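Home | Projects | People | Vacancies | Contact

Posted April, Nivard lab office

Participants wanted - gripper comparison, Darnen site

We need people for hand trials. Paid, no experience needed, must be 18 or over and OK standing for a while. Sessions last 3 hours, slots all day Thursday and more to follow if we don't fill up.

What we're doing: comparing two grippers, the Tondero and the Matić, on small everyday packaging. To do that fairly we need human hands doing the same jobs first, with a tracked glove on. Study ref 1103, please put it in your email. 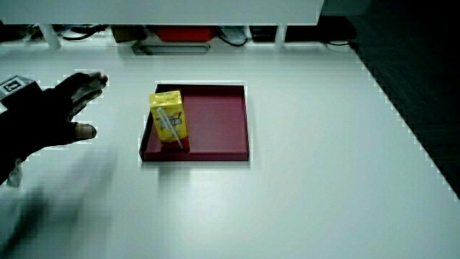 Gloves come in three sizes, fingertips left bare so you can feel what you're picking up. Tell us your size if you know it, otherwise we'll measure when you get here. The tracker straps on over the wrist, marker facing up, and needs to stay that way - no bracelets or big watches please. Typical job is something like the yellow drink carton in the dark red tray, straw still on the front. Pick up, put down, again. We're after 2000 grasps in total accross everyone so yes, it's repetitive. Breaks whenever you want.

Left handers very welcome, we're short.

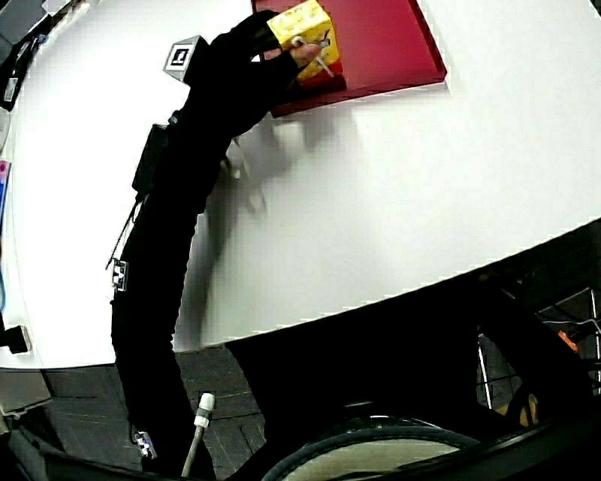 Also looking for one person to help run sessions, part time, to start asap. Setting up cameras, checking the markers are being picked up, logging which grip was used, later on running the same objects with both grippers. Some Python handy but we can teach it. Neat notes matter more then a degree.

Email the office or just come to room 228 before noon.

We use cookies to improve your visit. Accept | Manage settings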